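What I Bought and What I Sent Back

2018-03-30

I finally made up my mind on a bag. In February I wrote that I wanted one good everyday handbag to replace the three I keep swapping between, and a few of you sent suggestions. Thank you. I read all of them, even the ones well over my budget of $200.

The first one I ordered was the Levell crossbody in tan. It looked right on the website, but the strap was too short for me to wear over a winter coat, and the zipper caught at the same spot each time. I sent it back. Return shipping was free.

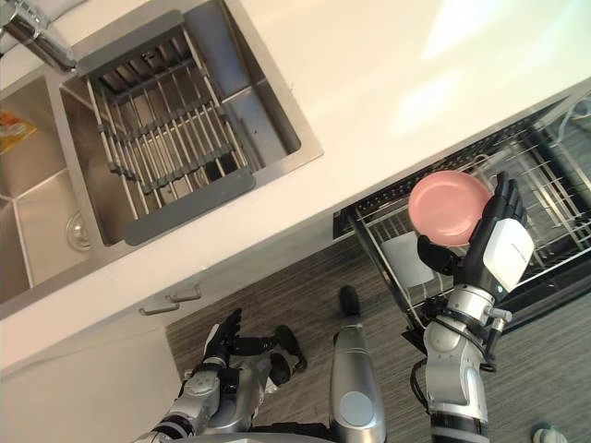 The kitchen sink, with the rack in.

The second was the Prieto tote at $118. Annag Dalgleish has carried hers for two years and let me borrow it for a weekend before I ordered. It holds a lot. It also has no inside pocket, so my keys went straight to the bottom. I used mine for nine days and then sold it to my sister. 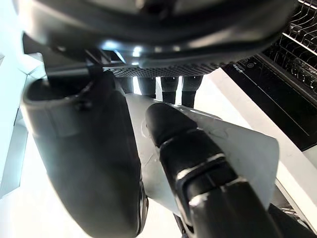

The one I kept

It's the Adel satchel, in dark green. I paid $78 on sale. The strap adjusts far enough for a coat, there are two inside pockets, and the clasp closes with one hand. The lining is a thin cotton and I expect it will be the first part to go.

I asked Pendo Ondieki at the repair shop about that, and she said a new lining is a small job as long as the seams are sound. She also told me to keep the strap off the last hole until the leather softens. 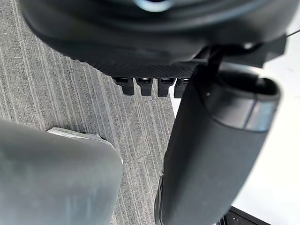
I haven't decided about a wallet to go with it. The Nasero one is nice but it's long, and it only fits in the satchel at an angle - I'd rather have something that folds. If you have a folding one you like, leave the name in the comments.

Scarves next, probably.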